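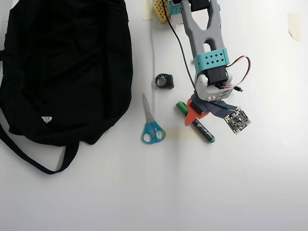
Page 9

Unit 3: Ex-Demonstrator and Used Vehicle Appraisal

Appraisal sets the price a dealership will pay for a trade-in. A low figure loses the customer. A high one sits on the lot until the loss shows up in the monthly report.

Start with the paperwork. Check the VIN on the dash against the title and the door jamb. Read the odometer yourself and write it down before you talk about money.

Walk the car in the same direction every time. At the Horneck store, appraisers begin at the driver's door and go clockwise. Look for panel gaps, overspray and uneven tire wear. Open the trunk and lift the mat.

The road test should include a cold start, a full stop and a stretch at highway speed. Leave the radio off. 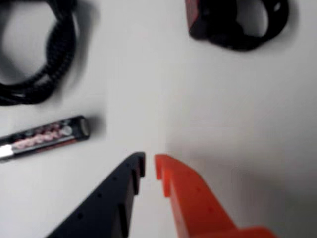 Reconditioning comes off the offer. Suppose a sedan needs two tires, a windshield chip repair and a detail. Add parts and labor at the shop's internal rate, then add the lot pack. Bensaid Motors used a flat pack of $90 per unit in the worksheet you were given. Prullico used $75. Use the Bensaid figure for homework.

Aging: a unit unsold at 75 days is marked down. At 90 days it goes to auction.

Terms to know: ACV (actual cash value), over-allowance, pack, wholesale, frontline ready.

For next class: finish worksheet 3 and bring it with you. Show the ACV and the allowance on separate lines.

Filed under: Automotive Retail / Course Handouts

Home | Syllabus | Handouts | Worksheets | Contact

Brurirlow Automotive Program | Contact the program office | Back to top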